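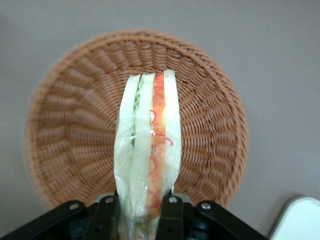
Nov 1, 2020
Burkix open day, Ellard site

Went over for the afternoon session, the one with the sandwich packing cell. Writing this up before the sales email lands and colors my memory.

Cell is one arm, a two-finger gripper, camera at the wrist. Task is wrapped sandwich to basket. Their line is that it handles "any soft packaged food." What I saw it handle was one kind of sandwich in crinkly clear film, always from the same side of the table. Asked if we could put in one of ours from the bag. Was told the cell was locked for the day. OK.

Numbers from their slide: 229 picks in the morning, 7 drops. No word on what counts as a drop. I saw one where the sandwich slid in the fingers and came down on the rim of the basket, then rolled in. Operator logged it as good. By my rules that's a fail, or at least its own column.

Speed: I timed 9 seconds a pick with my phone, pick to release, and that was with nothing else moving. The brochure says 200 an hour sustained and I don't see why they'd claim less than they showed - 9 seconds would give 400. Either there are resets in between that they cut out of the demo, or the number is honest and includes recovery. Asked twice, got two answers.

Grip: fingers close on the narrow end and the rest hangs out past them. Fine for a stiff sandwich. I'd like to see it with bread that's been in a cold case overnight, or with a wet filling. No force readout on display. They say the squeeze is limited in software. Want the limit and the units.

Wrapper glare: the film throws white highlights all over the place and I expected the vision to struggle. It didn't, while I was standing there. But the table is plain light gray and the lighting was theirs. Our bench is neither. Brandes had the same smooth run at their demo in April and then it fell apart under our overheads, so I'm not giving credit for this yet.

The basket is a nice open wicker one with a lot of room in it. We pack into Ollov trays with dividers. Nothing I saw says anything about dividers.

To do:
- send them our tray and a box of our own sandwiches, ask for video with no cuts
- get the definition of a drop in writing
- ask what the arm does after a miss (it just paused when I was there, someone pressed a button)
- gripper pad wear, replacement price
- no quote request until the video is in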